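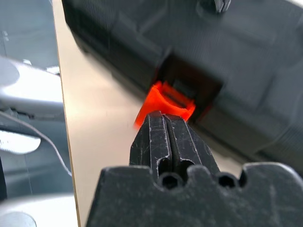
Thursday, nearly eleven, and I should be asleep but my legs are still buzzing so I'm writing this in bed with the lamp on and a hot water bottle shoved under my knees.

So I did the long loop at Pluven! The whole thing, out past the old quarry and back along the creek, after two years of telling everyone at work I was going to "one of these days". I took the day off for it and set the alarm for something horrible, and then of course I was awake before it went off, lying there worrying about whether I'd packed the cheese.

(I hadn't packed the cheese. It's still in the fridge door.)

The drive up was lovely, hardly a truck on the road and that low gold light you only get in October, and I stopped at the bakery in Orkton for a coffee and a vegetable pasty which was meant to be lunch and was gone before I'd got to the turnoff. The girl at the counter asked if I was off to see the wildflowers and I said yes as though I'd known there were wildflowers. There were heaps. Whole banks of little yellow ones and some tall purple thing with furry leaves that I must look up, and one small patch of white orchids right beside the track where you'd think they'd have been stepped on years ago.

The first hour is a proper climb. I'd forgotten, or I'd read the track notes in a cheerful mood. It goes up through stringybark on those timber steps that are always the wrong height, too tall for one stride and too short for two, and by the second bench my face was the colour of a plum. A retired couple with poles went past me like a pair of goats. They said good morning and I made a noise back.

But then the top! You come out of the trees onto bare rock and the whole valley's just there, all the way down to Sendosberg with the church spire sticking up and the river behind it. I sat on my jumper and ate half my nuts and felt very pleased with myself for a good while. The sign up there says 3,764 feet, with the metric bit scratched out by somebody, and I've decided I prefer it in feet anyway. It sounds like more.

The quarry section was a bit dull, to be fair. Gravel road, no shade, flies. I put my earphones in and listened to ninety minutes of a podcast on shipwrecks, then felt guilty for not listening to the birds and took them out again. Five minutes later a lyrebird ran straight across the road in front of me with its tail all bundled up behind it. I've lived here my entire life and never seen one outside of a sanctuary. I said "oh hello" out loud.

The creek was higher than the notes made out. There are stepping stones, and I got as far as the middle one before I lost my nerve and stood there wobbling with my arms out. In the end I went in with the left foot, up to the shin, and after that there didn't seem much point being careful, so I waded the rest. It was FREEZING. I did the last stretch squelching like a bath sponge, and I've got a blister on my heel the size of a ten cent piece to show for it.

Things to remember for next time: cheese. Second pair of socks. The good hat, as the cap did nothing for my ears and they're glowing. Also my Limsakul daypack is finished, the left strap's coming away at the stitching and I had to knot it at the car park. I saw a new one for $139 and shut the tab again, but I might open it back up at the weekend and see how I feel. I've had that old thing since my first share house and it's carried library books, a casserole and once a rabbit, so it's earned a rest on the hook in the laundry.

Got home a bit after four and stood in the shower until the water went cool. Then toast for tea, two lots, with an egg on the second. The dog smelled my boots for so long that I started to feel sorry for him, he'd have adored it, but there's no dogs allowed in the park and he'd have gone for the lyrebird for certain. I took him round the oval at dusk to make up for it, hobbling, and he found half a sausage roll under the goalposts so I think he had the better day out of the two of us.

I keep thinking about the orchids. I wish I'd sat down with them for a bit and not gone marching on to the next bench. The notes say there's a shorter track on the creek side that comes in much closer to that patch, no steps, and you can be up and back before lunch. Might try it in a fortnight if the heel's healed and the weather holds. Must ring Mum tomorrow and ask her about the purple thing with the furry leaves.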